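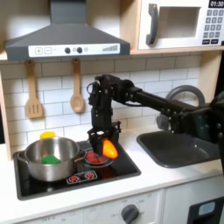

Gripper loses plastic pepper when arm turns at the wrist
Asked by Mwanahawa Mutiso, July 2025

I build a small servo arm at home for pick and place with toy food. It takes the pepper well, but when the wrist turns more than 15 degrees, the pepper slips out of the fingers. I closed the gripper 2 mm more and it did not help. What should I check first?

2 answers

Shabani Mwaipopo
Plastic is too smooth for bare fingers. Glue a thin rubber strip on both inner sides. Also lower the wrist speed, mine was at 122 and I had the same trouble. Please measure the servo voltage while it is gripping. My supply was 6 V on the label but less under load.

Grímsdóttir
buy stronger servo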